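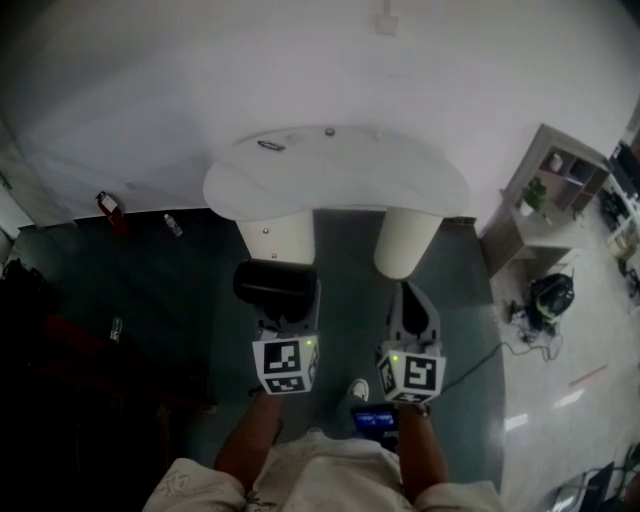

Symonenko wrote back on our last call asking whether people with zero robot experience were really any use to us, or if that was just ad talk. Yes, really. Best policy in our October write-up came from first-timers, they hesitate and re-try more and the model seems to learn from that.

So. Call for participants, Plullano study, Serngate site. Posted 21 March 2025.

What we're testing: does a robot arm learn a task better from many people doing it a little, or a few people doing it a lot? So far we have 857 demos, all recorded with hand-held grippers, no robot in the room. Early result favors many people. Not enough to publish yet, hence this ad.

What you do: one gripper in each hand, pick up, move, place, put back. Small furniture and household stuff. Sessions run 2 hours with breaks whenever you want them. Training takes 30 minutes and is paid same as the rest.

You need: both hands free of injury, ok with standing, 18 or over. Glasses fine. Left-handers very welcome, we are short on them.

Not eligible if you did the Jirkuron pilot, sorry, it would mess up the comparision.

We have 9 places left in this round. Evenings go first. To sign up use the form on the Plullano page, put your free times and which hand you write with. Replys usually same week. Questions about data and consent go in the same form, last box.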